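Re: [adaptation-discuss] Skonmont seawall, round two
Date: 2/13/21

I read the Clutance summary twice and I still don't see where the 46 families are supposed to go. Quoting the message from the list so we have the same text in front of us:

> The Skonmont plan raises the seawall along 286 yards of
> shoreline and moves 46 households uphill before the rains.
> Clutance has modeled the flood risk and expects damage to
> drop sharply. Residents were consulted and are on board.

"Consulted" covers a lot of ground. The appendix lists 257 residents in the affected blocks and 9 attended the meeting. I wouldn't call that on board. I'd call it a weekday afternoon.

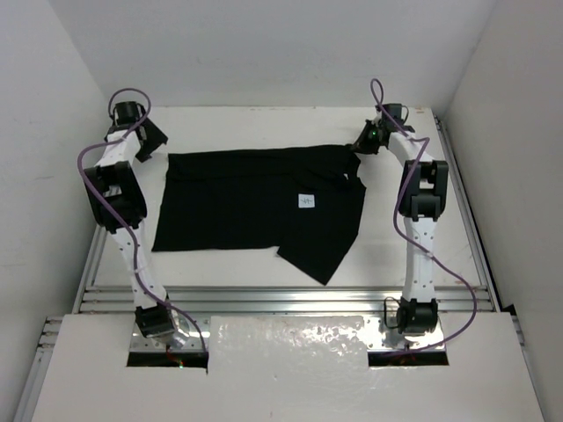
Two arms and a black garment on a white table.

The model bothers me more. It uses one storm, and a fairly mild one, and the sea level figure is a single number with no range. Anybody who has watched a "sharp drop" in a slide deck turn into wet carpet will want to know what happens when the surge comes in on a high tide. I looked for that run and couldn't find it. If it exists, please post it.
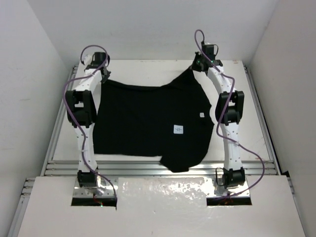
Wasilewska: The high tide run exists but it was done for the old wall height, so it was left out of the summary. I agree it should be redone. I don't agree that the wall should wait for it. People on the lower road have water in the street now.

Fair enough on the street. But pouring concrete first and checking the height later is how Clokora got its wall, and they are already asking for money to add to it. The drainage behind it was never sized either, so rain sits on the land side. 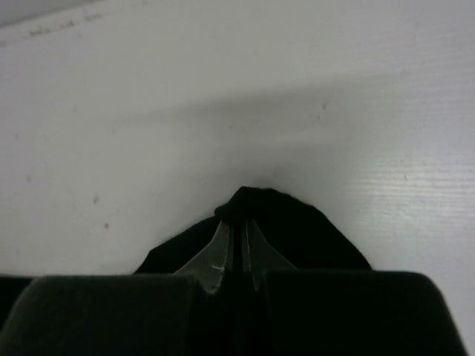
So before the April vote I'd like to see three things on this list: the redone run with a range for sea level, the drainage numbers, and the address of the uphill site. The last one should be easy. Either the land has been bought or it hasn't.

I'm not against the wall. I just don't believe the summary yet.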